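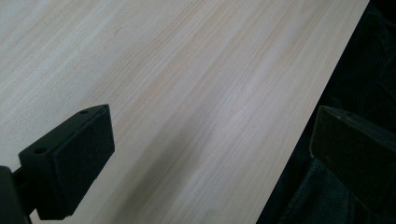

Pale board, close up, with the grain running along its length.

Ticket 3427
Product: Plunberg Shelf & Stock, desktop version
Hardware: Jultix label printer, USB
Opened: 7 August 2023
Opened by: Mirta Rivadeneira, Flornorby Home & Hardware
Category: Printing (there was no category for "haunted")
Status: Resolved, with feelings

Original report

We print shelf labels for the whole shop from Plunberg. Every item gets a number, a price and a barcode. Items 1 to 394 print perfectly. Item 395 prints as item 394. So does everything after it. I now own a large stack of labels insisting that my drawer pulls, my picture wire and my one remaining birdbath are all item 394, a tin of clear paste wax.

The screen shows the right thing every time. Preview shows the right thing. Then the printer wakes up, thinks it over and gives me paste wax.

Already tried, before you ask:
Turned the printer off and on.
Turned the computer off and on.
Different USB port.
Different roll of labels.
Deleted item 395 and typed it back in. It came back as paste wax.

Reply from support

Hi Mirta, thanks for the detail. Please turn the printer off, wait a full minute and turn it back on. If that doesn't help, reinstall the driver from the Downloads page and let us know which label template you're using.

Reply from Mirta

I have now waited the full minute. The difference between that and my own, amateur minute was not noticeable.

Driver reinstalled. The installer asked me to restart twice and offered me a toolbar. Same result. Template is the one called Shelf Small, with our logo added in the corner by whoever had this job before me.

One new thing: I exported the item list to a spreadsheet and all the numbers in it are right. 395 is the drawer pulls. So the data knows what it is. It just stops being sure somewhere on the way to the paper.

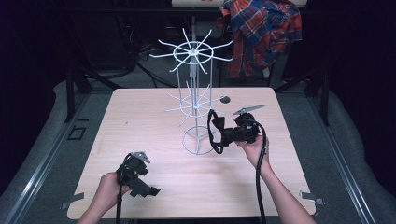

I also tried printing to PDF with the printer unplugged, and that came out correct, all the way to the end of the list. I take this to mean Plunberg is innocent, or at least has a decent alibi. Prices on the bad labels are wrong too, by the way. The birdbath went out on the floor at the price of the wax for most of a morning, and a Mr. Figueiredo got there before I did. I hope they're very happy together.

Reply from support

Hi Mirta, that PDF test helps a lot. Two more things to check, please.

1. Does the Jultix have a "stored form" option turned on? It's under Printer Properties, then Advanced, then Memory.
2. How big is the logo file on your template?

Reply from Mirta

1. Yes, it's on. I didn't turn it on. I didn't know it was there to be turned on, and the Memory tab only shows up if you make the window wider, a touch I admire.

2. The logo is 16 MB. It prints at the size of a thumbnail. I opened it and you can zoom in far enough to see the shop sign reflected in the shop window. I don't know who needed that on a price tag, but they've left the company and I can't ask them.

Reply from support

That would do it. With stored forms on, the printer keeps a copy of the template and only takes in the changed fields for each label. The logo is using nearly all of the memory. Once what's left is full, the printer can't load the next set of fields, and this firmware reprints the last good one without reporting an error. Your last good one is 394.

Please do these in order:
Turn off stored forms and click Apply before OK. OK alone doesn't save on this tab.
Clear the printer memory: hold Feed while switching on, and let go when the light turns green.
Replace the logo with a small black and white version, under 50 KB.
Print a short run starting at 390.

Reply from Mirta

Done, in order. I held Feed, the light went red, then off, then green, and it spat out a self-test label reading OK. I've stuck it to the monitor for morale.

Shrank the logo in the paint program. It looks identical at thumbnail size.

Ran 390 on. Drawer pulls came out as drawer pulls. I let it go to the end of the list and checked the last page by hand — all correct, prices included. It's faster as well. I'd always assumed the long pause between labels was the printer being careful.

Two requests while I have you. Could the printer say "memory full" when its memory is full? And could OK on the Memory tab mean OK?

Reply from support

Glad it's working. I've passed the first one along to Jultix, as it's their firmware. The second is also theirs, and it has been reported before, a number of times. You're welcome to add your name.

Reply from Mirta

Please add it. You can close this. If anyone else writes in about paste wax, send them the part about making the window wider.

Closed by support. Resolution code: Customer template, oversized image.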